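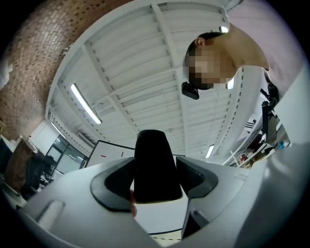
Under the high white ceiling.

The sleep clinic in Clerstead wanted me there by nine with my own pillow and no caffeine in me since lunch. I managed the pillow.

I'd signed up because of my sister, who'd read that they were paying people to be bad at sleeping, and I have been bad at sleeping since I was a kid. Finally, a paying gig! The study was called Daltimen, which I took for the name of a pill until the nurse said no, no pills, it was the name of the building's first doctor. He opened the place in 1909 as a hospital for lungs. (She said it just like that, "for lungs," as if they'd come in by themselves on the bus.)

They put me in room 6. There was a bed, a lamp, and a radiator that ticked. The man who came in to glue the wires to my head was named Somkiat Intarasuk, and he had the warmest hands I've ever had on my scalp, and I include my mother's.

"What do you think about," he said, "when you can't drop off?"

I told him the truth. I plan the move to Rovcombe. I've never lived in Rovcombe, I spent one weekend there with my ex-husband and it rained, but at two in the morning I am always moving there. I pick the house. I carry in the boxes. I put the good knives in the drawer left of the stove, and then I worry about the drawer.

"And do you ever get to live in it?" he asked.

Well, I'd never thought about it. I lay there with glue drying behind my ears and went through the whole house, and no, I never had. Eleven years of carrying boxes and I'd not so much as boiled an egg. 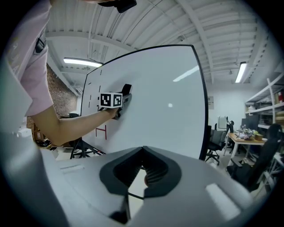 Light pink short sleeves, upper left.

He dimmed the lamp and went off to wherever they watch you from. There was a little speaker by the bed so he could talk to me, and after a while it crackled.

"You're still awake," it said.

"I know I am."

"Are you carrying boxes?"

"The big one. With the lamp in it."

"Put it down a minute," he said. "Go see if there's anything in the fridge."

I felt like an idiot, but I went. I put the box down in the hall and walked into my kitchen in Rovcombe, and somebody had left half a lemon pie in there. So I sat on the counter and ate it with my fingers, with the rain coming down outside, and I remember thinking I ought to look for a plate.

Next thing I knew it was light out and a different person was peeling things off my forehead. She was called Shukla and she was in a hurry. I asked for Somkiat, and she said he'd gone home at the end of his shift, and did I want toast?

I did want toast. I had four slices. They've asked me back in March for the second night, and I've already said yes, and I keep wondering who made that pie.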